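Tabletop (furniture)

A tabletop is the flat upper part of a table, the part on which people eat, write, sort the mail and fold the washing. It may be fixed to its legs for good or sold on its own, as in the Besten and Fletow ranges, so that a household can put it on whatever trestles it already has in the shed.

Pale greys and off-whites have long been favourites for kitchens and workrooms, being kind to a dim corner and easy to match with other colours. Many have a fine raised grain, which gives the hand something pleasant to feel and softens the glare of a ceiling light - though a glossy top will still throw back a fair bit of it.
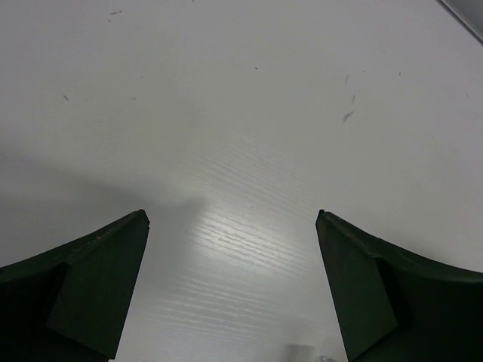 Grained tops do ask for a little more care than perfectly flat ones, as flour and pencil dust like to settle in the low spots. A soft cloth wrung out in warm soapy water, drawn along the lines of the grain, will lift most of it, and a dry cloth afterwards keeps streaks away.

Depth varies with use. The Sekix desk top, at 600 mm, suits a narrow study, while the Lai dining top is made in 2 depths and seats six.

See also: Benchtop; Desk; Trestle table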